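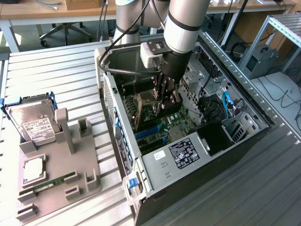 Review: two parallel grippers for desktop computer disassembly

Nov 11, 2025
By Gunārs Sakalauskas, Kairys Technical Assessment Unit

We use cookies to remember your reading preferences and to measure visits to this site. You may accept or decline them at any time.

The Kairys Technical Assessment Unit was asked in April to compare two electric parallel grippers for use in the dismantling of end-of-life desktop computers. The products under review are the Mastent P2 and the Lultent Slim. Both are sold as general-purpose grippers for light robotic arms, and both are offered by their suppliers for electronics work. Neither supplier contributed to the cost of the assessment, and neither has seen this review before publication.

The question put to the Unit was a narrow one. A partner site already removes side panels and cables by hand and wishes to automate the next stage, in which expansion cards, memory modules, processors and hard drives are taken from the case and placed in a fixture tray for sorting. The site has an arm and has no wish to replace it. It wanted to know which gripper to buy, and whether either would manage the stage without constant attention from an operator.

Test arrangement

All trials were carried out on the same arm, with the same wrist camera and the same Trikton controller. The computer case was laid on its side on a ribbed aluminium surface with the fixture tray to its left. The tray has a slotted holder for a 3.5-inch drive in its carrier, a square pocket for the processor and slotted clips for a memory module. Positions were taught once for each gripper and then corrected by the camera at the start of every cycle.

Each gripper completed 200 cycles of the card removal task. A cycle was counted as successful if the card left the slot, was carried clear of the case and was set down without being dropped. Where an operator had to intervene for any reason, the cycle was recorded as a failure, even if the card was later recovered undamaged. The retaining latches and screws were released by hand beforehand. Neither gripper was tested on that part of the work, and the results should not be read as covering it.

Mastent P2

The Mastent is the larger of the two and feels it. The body is well finished, the mounting holes are clearly marked and the connector locks with a firm click. Fitting it to the wrist took 20 minutes, including the time needed to route the cable so that it did not catch when the arm reached down into the case. The cable supplied is stiff. Operators should leave a generous loop at the wrist and check it at the extremes of travel before running at full speed.

Grip is the strong point. The fingers close squarely and hold a card without visible twist, which matters a good deal when the card must be drawn straight up out of its slot. The force setting is made in plain steps through the controller, and the value is retained when power is removed. Of the 200 cycles, 2 were recorded as failures. In both, the fingers met the metal bracket of the card at a slight angle and the controller stopped the motion as it should.

The difficulty lies with access. The body of the gripper is wide, and the space between the power supply and the drive cage is not. With cards in the outermost slots there was little clearance on one side, and the approach had to be taught again with the wrist turned. This is tolerable where every case is of the same pattern. A site that receives mixed equipment will find itself teaching a good many approaches.

The standard fingertips are hard and smooth. They are suitable for circuit boards and drive carriers but poor for processors, whose metal lid gives them little to hold. We fitted the softer tips from the accessory pack and obtained acceptable results. In the Unit's opinion those tips ought to be included with the gripper.

Lultent Slim

The Lultent is narrow and light, and reaches into places the Mastent cannot. Every slot in our test case could be approached from directly above with the wrist in a single orientation, and the memory area beside the heatsink presented no difficulty. The cable is thin and flexible and gave no trouble at any point. Staff who taught both grippers preferred this one for that reason alone.

It is less sure of its hold. The fingers flex a little under load, and a card that is tight in its slot tends to rock towards its bracket before it comes free. The Unit recorded 20 failures in 200 cycles. Most were cards that tilted and jammed part of the way out. Lowering the speed of the lift reduced the rocking, at the expense of a longer cycle. Raising the grip force did not help and left faint marks on the edge of the board.

Force adjustment is made by a small dial on the body of the gripper. Once the gripper is on the arm the dial faces the wrist and is awkward to reach, and the markings are too small to read at arm's length. There is a software setting as well, but it is lost whenever the gripper is switched off. The manual mentions this only in an appendix.

With processors and memory modules the Lultent was the better product as supplied. Its fingertips are lightly textured, and it set a memory module into the clips of the fixture tray more neatly than the Mastent did. Hard drives in their carriers were lifted without incident, although the supplier's stated limit leaves little margin for anything heavier.

The camera and controller

The wrist camera was not itself under review, but its placing affected the results for both products. Mounted on the side of the wrist, it has a good view of the slot during the approach and a poor one once the fingers have closed, particularly with the wider Mastent body beside it. Sites intending to check the grip by camera should allow for a second, fixed view of the workspace.

The Trikton controller recognised both grippers without additional drivers. Its teaching screen is clear. The fault log is less satisfactory: stops are listed by code only, and the codes for a missed grip and a dropped part are the same. We were obliged to keep written notes alongside it in order to separate the two.

Documentation and support

Mastent supplies a printed guide and a longer electronic manual of 277 pages, which is thorough and properly indexed. The wiring diagrams were correct in every particular we checked. A query sent to the support address was answered the following day with a useful drawing.

Lultent supplies an electronic manual only. The quick-start section is good and had the gripper moving within minutes. Later sections appear to have been written for an earlier model, and one table refers to a setting that does not exist on the unit we received. Our query was acknowledged promptly, but a full reply took considerably longer.

Wear

Both grippers were inspected at the end of the trials. The Mastent fingers showed light polishing at the tips and no measurable play. The Lultent had developed slight play in one finger. It had no effect on the later cycles, but the Unit would wish to see it checked at each routine service. Replacement fingers are available for both and can be changed with a single hex key.

Recommendation

For the stage described to us, the Unit recommends the Mastent P2, fitted with the softer tips. Its hold on expansion cards is markedly better, and a jammed card is the most costly fault at this point on the line, given that an operator must stop the arm and free the part by hand. The partner site handles a limited range of case patterns, so the additional teaching is acceptable.

Sites working mainly with memory modules and processors, or with small cases where space is very restricted, should consider the Lultent Slim. They are advised to set a slow lift for any card removal, and to enter the force value in the start-up routine so that it is restored each time the gripper is powered.

Neither product should be left to run unattended on this task. The Unit intends to repeat the trials with smaller cases, and the Mastent has been retained for that purpose. The Lultent has been returned to its supplier with a note of the error in the manual.

Sign up to the Kairys newsletter to receive new assessments by email. You can unsubscribe at any time.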